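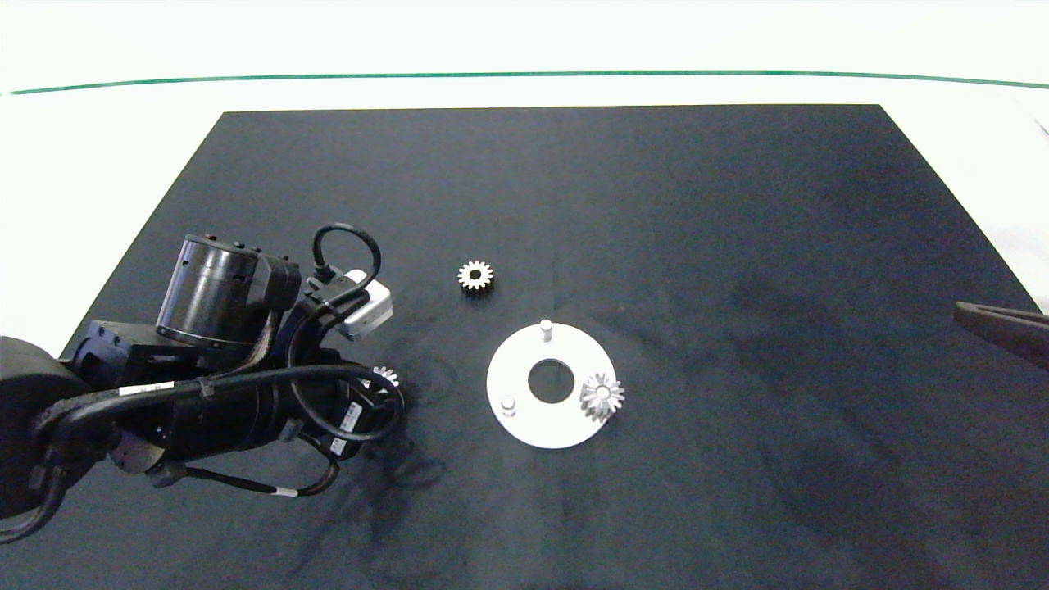
Before you take a planetary gearbox apart for cleaning, prepare the table. I learned this with my first Sulura reducer, when one pin rolled under the heater and I found it in August, much later. Choose a table with nothing else on it that belongs to other work. A black mat on a white tabletop is a good base, because small bright parts show well on the dark color. A few gray scuffs on the mat do no harm, but wipe away any grit.

Now open the housing. Loosen the screws crosswise, half a turn each, and put them in a cup. Mark the ring gear and the cover with one line of paint marker, so you can find the same position again.
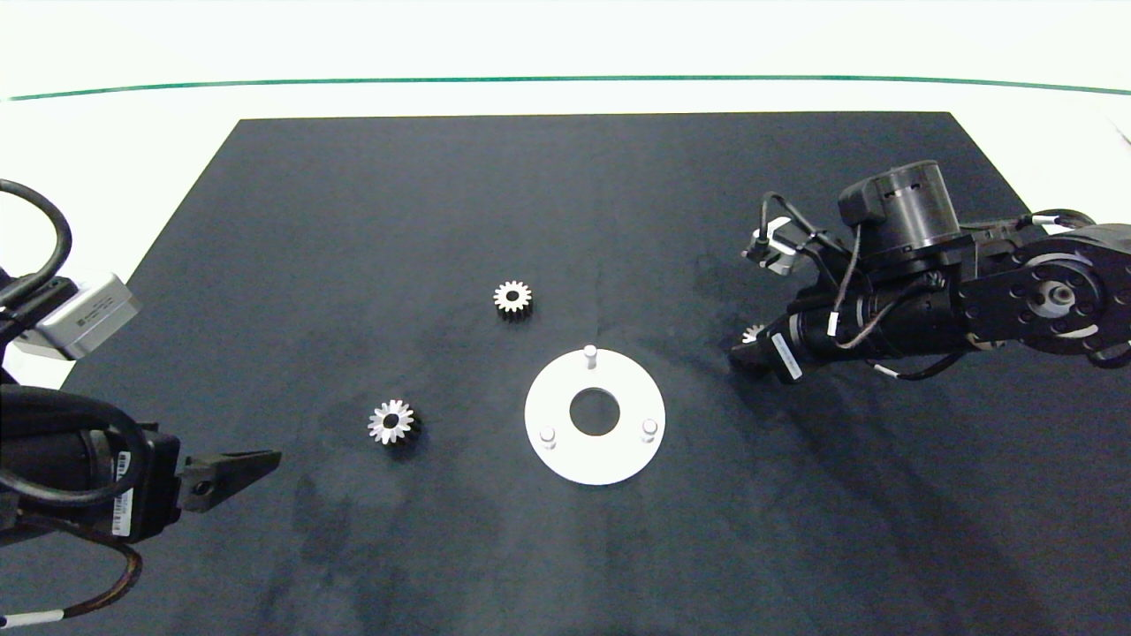
Photo: Mak workshop pages, Aug 20, 2024

Lift out the carrier with its gears. Do not pull on one gear only, the carrier can tilt and get stuck. Wash all metal parts in degreaser for 2 minutes and brush between the teeth. Plastic gears get only warm water with soap. Dry everything with a cloth that leaves no fibers.

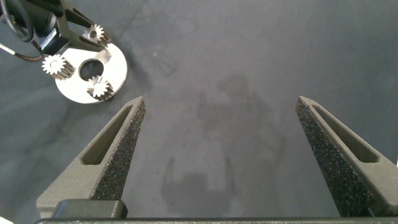 Tanix wrote to me that he never brushes the teeth, he only soaks the parts overnight, and in his opinion a brush pushes old grease deeper into the bores. I tried it his way once. It works also, but you must wait until morning.

Next, look at each gear under a lamp. Turn it slowly and feel the teeth with your fingernail. If a tooth has a sharp step, replace the complete set.
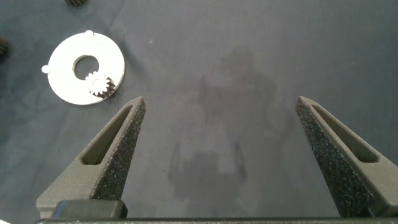
Then put a thin film of grease on the teeth and a small drop in each bore. Set the gears on the carrier one by one and turn each by hand before you add the next. When all turn freely, lower the carrier into the ring gear and rock it a little until the teeth meet. Never press. Close the cover at your paint line and tighten the screws crosswise again.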